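Matte White Worktop Promises Easier Cleanup, but the Proof Is Thin

A kitchen surface that shows you every crumb sounds like a punishment. Gruvatis, the company behind the Sunow worktop, would like you to see it as a feature.

The Sunow is a plain matte white top meant to go over an existing counter or table. It went on sale in December at $800 for the standard size, fitting not included. According to the company's launch material, the surface has no pattern, no speckle and no shine, so anything dropped on it stands out at once and gets picked up sooner. Gruvatis calls this "visible tidiness" and says that households using the top keep cleaner kitchens.

That last claim is the one worth slowing down for.

The company bases it on a survey of 1,017 households. The summary on its website says that most of the people who answered "felt more aware" of spills and scraps after switching to a plain white top. It doesn't give the share, and it doesn't say how the households were picked, whether they paid for their tops, or what they were cooking on before. Gruvatis was asked for the full results and sent back the same summary as an attachment.

Feeling more aware of a mess is also a different thing from cleaning it up. Anyone who has lived with a white floor can tell you that awareness comes easily. The survey summary doesn't mention whether anyone checked the kitchens, before or after, and a company reply to that question said only that the findings were "self-reported by real users in real homes."

There is some sense in the basic idea. Speckled and stone-look counters became popular partly for the way they hide things, and they do it well. A bread crumb on a busy brown pattern can sit there until somebody puts an elbow on it. Dry pasta, bits of string from a roast, the ends of green beans and snips of packaging all vanish on the same sort of background. On flat white they don't. Even a narrow piece of something yellowish is hard to miss. 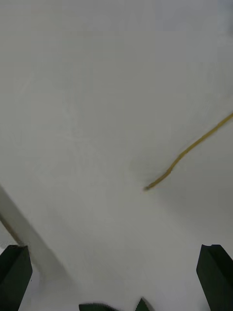
A thin yellow-olive strand stands out on a matte white surface. Faint smudges show as well.

The same plainness that helps with scraps works against the owner everywhere else. Smudges show up on white too, and a soft gray mark that would be lost on a darker counter is there to be looked at. Launch photos for the Sunow show a flawless field of white with a bowl of lemons on it, which is how most counters look with a bowl of lemons on them and nothing else going on.

The care sheet is less cheerful than the brochure. It tells owners to wipe the top with a soft cloth after every use and to dry it afterward. Powder cleaners are out. So are scouring pads, bleach and the rough side of a sponge. Turmeric, beet juice and red wine should be wiped up "immediately," a word the sheet uses in several places. Hot pans need a trivet. Knives need a board.

None of this is unusual for a matte finish, and owners of other light counters will have read much the same rules. But it does make you wonder where the time savings are supposed to come from. If a top has to be wiped and dried each time somebody makes a sandwich, then of course the kitchen is cleaner. So would any kitchen be, on any counter, with a person in it following those directions.

The warranty raises another question. It runs for 3 years and covers cracking, lifting and "factory defects in color." It doesn't cover stains, dulling, scratches or changes in tone caused by sunlight. For a product sold almost entirely on being evenly white, that leaves out most of what could go wrong. A company spokesperson said in an email that the exclusions were "in line with normal household wear" and that owners who followed the care sheet should have no trouble.

Gruvatis won't say exactly what the Sunow is made of. The brochure calls it a "composed mineral surface," which could describe a good many things, including some that cost a lot less. Asked directly, the company said the recipe was private. That's its right, but shoppers who want to know how a counter will hold up usually start by asking what it is.

Kaushik, a kitchen showroom that carries the line, has a Sunow top on display beside 3 others in darker finishes. The display is set up so visitors can scatter dry rice and lentils over each one and see how quickly they can sweep it all up. It's a fun little demonstration, and the white top does very well in it, though less so with the rice. White grains on a white top were about as easy to find as you'd expect. On a return visit the rice bowl had been moved to the end of the table, next to the darkest sample.

The showroom said it had sold "a healthy number" of the tops and had taken few returns. It declined to be more exact. Its own listing is more careful than the maker's, describing the Sunow as "a bright, simple top for people who like to wipe down often," and that may be the fairest sentence written about it so far.

Flour is another problem the brochure skips. So are sugar, salt, grated coconut, peeled garlic skin and most kinds of cheese. A great deal of what lands on a kitchen counter is white or close to it, and a baker rolling out dough on a Sunow will be cleaning mostly by touch. The company's answer was that users can "tilt the head to catch the light." On a surface sold for having no shine, there may not be much light to catch.

Shadows are a smaller complaint, but they come up quickly in use. A plain white top picks up the shade of whatever is over it, from a hand to an open cabinet door, and at the back of a counter, under the wall units, the white goes gray. A dirty patch and a dim patch can look alike from a standing height. Under-cabinet lighting fixes a good deal of that. It's also sold separately.

Then there is the matter of the seam. Where the top meets a wall or another panel, the fitting guide calls for a thin line of sealant, color-matched to the surface. Color-matched sealant is fine on the day it goes in. Kitchen sealant tends to darken with age, and on a speckled counter a brown line along the edge is easy to overlook. Gruvatis says its sealant resists yellowing. It has not published any test of that, and the sealant is not named in the warranty.

The price will decide it for many people. At $800 before fitting, the Sunow costs more than a pack of good cloths, a bench scraper and a brighter bulb over the counter, all of which will help anybody find a stray noodle. It costs less than replacing the whole counter, and for renters there is the appeal of a top that can be lifted off and taken along, provided the sealant comes away cleanly. The fitting guide says it will. The guide also says to test a hidden corner first.

Gruvatis is planning a follow-up trial under the name Hirnesero, which it describes as a longer look at how families use plain surfaces over several seasons. The company says the trial will include home visits. It has not said who will be making the visits, or whether the results will be released if they turn out to be dull.

Until then, buyers who like a plain white counter have a plain white counter to consider, with the usual upkeep. Those hoping it will change their habits may want to try a cheaper experiment and lay a white tray on the counter for a week. The Sunow is available now in one color. A warmer shade, which the company is calling Oat, is expected later, and Gruvatis says it will hide smudges better.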